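Against the Open Kitchen

My sister-in-law's house has no doors on the ground floor, apart from the one you come in by and the one on the bathroom, which I am told was a concession. You can stand at the stove and see the television, the dining table, the stairs, the street, and whoever is pretending to read on the couch. She paid a firm called Lindqvist a good deal of money to take the walls out. Nobody had complained about the walls.

I grew up with a kitchen you could close. It was small and badly lit, and it smelled of onions until bedtime, but the smell stayed in there with my mother and the radio. When guests came she shut the door, said a number of things to the oven, and emerged smiling with a roast. I thought for years that she was a calm woman. The door did that for her.

The open plan asks the cook to perform. You can't drop a chicken cutlet and pick it up again in front of six people holding wine. You can't eat the crisp bit off the corner of the lasagna. You have to chop and chat at the same time, and anybody who says they're good at both should be asked to show their fingers.

Then there's the island. Every open kitchen has one, and the brochures always have somebody rolling out dough on it. I have visited a lot of islands and have yet to meet dough. What lives there is mail, chargers, school forms, half a banana and whatever the smallest person in the house was building before lunch. 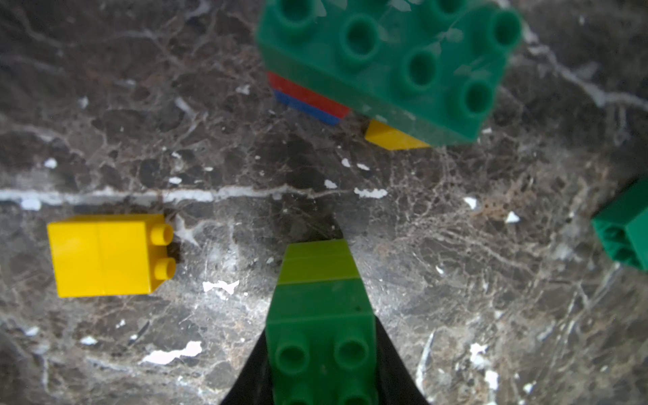 Poonam Chaudhary wrote to me after I grumbled about this in October, and she was firm. She said she spent up to two hours every evening in a closed kitchen while her family laughed at something in the next room, and by the time she got there with the plates they were never able to explain the joke. "You miss the door," she wrote, "and I would bet money you were usually on the other side of it."

I was, mostly. I've thought about that more than I'd like. But it seems to me the fix for one person stuck in a room alone is a second person going in to peel the potatoes, and we went and hired a man with a sledgehammer.

My own kitchen still has its door. It sticks in damp weather and the handle comes off if you pull up instead of down. A contractor came to look at the sink last spring and offered, unasked, to lose the wall for 3,000 dollars. I said I'd think about it and went in and shut the door.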